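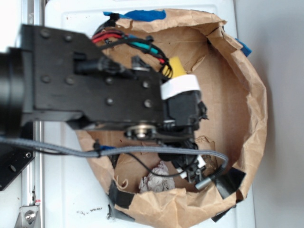 Arm over the bin, cardboard bottom, paper walls taped at the rim.

Student Robotics Project > Build Logs > Bin picking, cable routing and wall contact

flulleck_ee
Posted September 27, 2021

Status update for the Cumari team. The task is the same as in May: pick soft and irregular items out of a paper-lined bin without human help. We ran 97 attempts with the current gripper and logged 37 failures. Most of the failures are grasps near the wall. The fingers close on the liner and the item together, and the controller reads that as a good grasp.

Questions for the group:

1. Is anyone detecting liner contact from motor current alone?
2. Where do you anchor the sleeved cable? Ours runs along the underside of the link and has slack near the gripper. I don't like it there, but tighter routing limits wrist travel.

tmarkov7
Current alone did not work for us. Paper gives way gradually, and so does a sponge. The two curves overlap at low closing speed. We added a check after the lift: raise the gripper a short distance, compare the load to the value before contact, and open if the difference is too small.

hulard_lab
Disagree with the above. Current works if you sample during the first part of the close and ignore the rest. The Hulard group has used it for 2 semesters. You do need a clean baseline, which means no cable dragging on the rim. Fix the cable first.

flulleck_ee
The baseline is a fair point. It shifts with wrist angle and I had put that down to friction in the joint. I will log it with the gripper open and the bin removed. 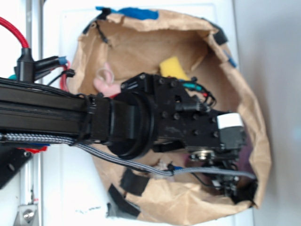 On the item set, we are keeping the yellow sponge and the pink plush. The plush is the harder one when it rests against the wall, because the planner prefers an approach that puts the link over it. I can bias the planner toward the center, but then the corner items never get attempted.

tmarkov7
Don't bias the planner. Add a push move. Slide the item off the wall with closed fingers, take a new image, then plan the grasp. It costs 7 seconds per attempt on our arm.

hulard_lab
A push in a paper liner is a bad idea. The paper folds, the rim moves, and your bin model is wrong for the rest of the run. Use a rigid bin until the grasp logic is stable.

flulleck_ee
The rules for the class project specify a paper liner. A rigid bin would give better numbers that we could not report.

hulard_lab
Then report both. Nothing stops you from tuning on one and scoring on the other.

wirenut_b
Back to the cable question. Zip tie on the link is fine, but leave a service loop after it, sized for full wrist rotation in both directions. The Thái team anchored theirs too close to the joint and broke a conductor inside the sleeve. The fault was intermittent and looked like a software problem for most of a week.

flulleck_ee
Thanks. Order of work is cable, baseline log, then the lift check from tmarkov7 and the early current window side by side on the same items. I will post the curves – raw and filtered – when there are enough runs to compare.

tmarkov7
Please include the sample rate this time.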